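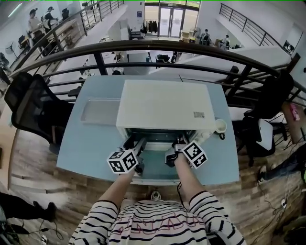
Household appliances sold in this country carry an energy label but no repair label, and the omission costs buyers money. A label could state, in plain figures, the price of the common spare parts and the number of years they will be stocked. Size is no guide to any of this. A white boxy appliance with an open front, small enough to sit on a light blue table, gives the buyer no outward sign of whether its door seal can be ordered separately. The Pokbridge repair register logged 3,188 faults in its first year. In 1,955 of them the part existed but was sold only as a full assembly.

Makers object that labels add cost. The Zeris range already prints part numbers inside the door, and its prices have not moved since August.

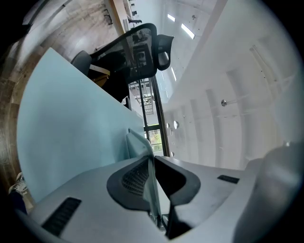
Fasteners and housings deserve a line on the label as well. Many casings are closed with clips that break on first opening – a cheap saving at the factory and an expensive one later. A smooth, curved plastic shell with black vent slots set into it can be held together by screws or by glue, and the outside view does not settle which. The label should. Berrada publishes this for its fans, on one page, and other makers could do the same before the next model year.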